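Why Does My Orange Juice Taste Different After Brushing? A Small Taste Study

Last updated: Sunday, April 17, 2022 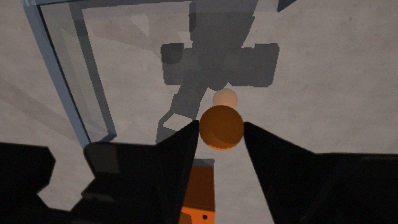
by Mitali Fakir
Term project, Intro to Food Science

So I picked this topic because of my own breakfast. Every morning I brush my teeth, pour some orange juice, take a sip and make a face. My roommates at Mutstead do the same thing (one of them swears she likes it, I don't believe her). When we had to choose a project in September I wrote down four ideas and this was the only one I could still remember a week later!

The usual explanation goes like this. Most toothpaste has a foaming agent in it called sodium lauryl sulfate, or SLS. It's thought to dull your sweet taste for a while and also to mess with the fatty stuff on your tongue that normally keeps bitter flavors quiet. Less sweet plus more bitter equals awful juice. What I wanted to know was how long it lasts, and whether a paste without SLS would be any better.

I got 19 people to taste for me, mostly from my hall and a few from the Chambi dining room who were bribed with bagels. Everybody came in on three different mornings before eating. One morning they brushed with a regular mint paste, one morning with an SLS-free mint paste, and one morning they just rinsed with water. Then they tasted 50 ml of juice right away, again after 11 minutes, and again half an hour after brushing. Each time they scored sweet, sour and bitter from 0 to 10 on a paper sheet. All the juice was the same kind, no pulp, and I took it out of the fridge an hour early so the cold wouldn't hide the taste.

The regular paste did what I expected. The first sip had an average bitter score of 6, and on water mornings it was 2. Sweet went down too. By the second tasting the bitter score had dropped to 4, and by the third one I couldn't really tell the two mornings apart on my graph.

The SLS-free paste is where I got stuck. It came out in between, with a bitter score of 4 on the first sip, and people's sheets were all over the place. A few wrote that it was the mint bothering them and they'd put that down as bitter since there wasn't a box for mint. That's my fault, I should have made a box for mint! I went back to my practice sheets from the Runano kitchen lab and the same complaint was sitting right there in the margin, in my own handwriting.

Other stuff that went wrong: I let people brush for as long as they normally do, and that turned out to be anything from a quick scrub to a whole song. Two tasters had coffee before one of their sessions and only told me afterward (I kept their scores in, but marked them on the sheet). And nobody was blind to which paste they had, because the two tubes look nothing alike. Next time I'd squeeze it onto the brushes myself in another room.

If I get to carry on with this I want to try it with plain sugar water and plain tonic water, so sweet and bitter are separate and the sourness of the juice isn't mixed up in everything. My lab partner for the Clunova module wants to try grapefruit and I've told her she can drink that one herself.

Raw scores are in the blue folder on the shelf by the sinks, sorted by morning. Please put them back in order if you take them out.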